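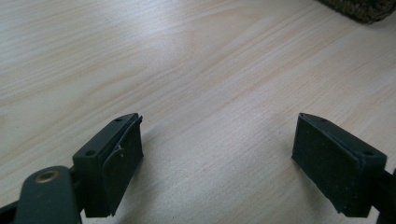 Figure 2. Pale wood tabletop, with the lower edge of a woven object at upper right.

4.2 Local connection and the interview stage

Every applicant to the Calloway housing register must demonstrate a local connection before any question of need is considered. The rule is older than the register itself and has survived two rewrites of the allocation policy, neither of which got around to defining it. In the guidance used by interviewing officers, a connection is "a real and continuing association with the district," a phrase that would also cover the river.

We coded 2066 closed applications for the kind of evidence offered and the kind accepted. Applicants offered payslips, school enrolment letters, pharmacy receipts, a library card and, in one file, a framed certificate for second place in a regional scone competition. Officers accepted the payslips and the school letters readily. Pharmacy receipts were accepted in some interviews and refused in others, occasionally by the same officer within the same week. The certificate was photocopied, stamped as received and never mentioned again. Mahmoud's earlier work on the Utetti estate describes this as interpretive drift. The officers we spoke to called it Tuesday.

Much of the drift can be traced to the order in which the form puts its questions. Applicants are asked for their current address on the first page and whether they have one on the third. 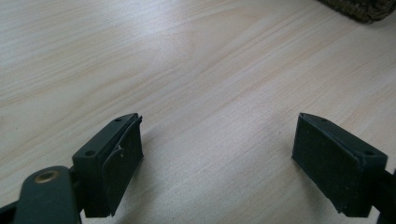 Those who left the first answer blank were marked incomplete and sent a reminder by post, to the address they had not given. Mbeki has argued that such loops should be read as rationing by paperwork, and the argument is persuasive as far as outcomes go. We are less sure it describes anybody's intention. The form was assembled from three earlier forms by a contractor, Asov, whose brief was to reduce the page count, and it did reduce the page count.

Reconsideration requests complicate the picture further. An applicant refused on local connection may ask for a second officer to review the file, and 200 of those in our sample did so.
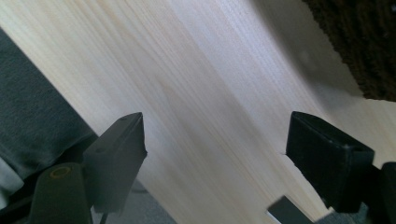 Decisions on review followed the original decision closely in most respects, and we had expected to report little more than that. Plotted by date of interview, the refusals sit in long, near-parallel runs, each officer holding a steady line from month to month. The comparison we kept returning to was the grain in the pale board shown here, where fine streaks all keep to one direction and a darker, softly curved figure sits near the centre. Our own curved figure falls in August, when reviews were handled by staff on loan from the parking office. They had received no training in the local connection test and applied it as written — with the result that their reasons ran longer, cited the guidance more often and favoured the applicant more frequently than those of their experienced colleagues. The arrangement was discontinued in September. Section 4.3 takes up the written reasons themselves, as recorded in the Jidutico case system, which allows the officer a single line.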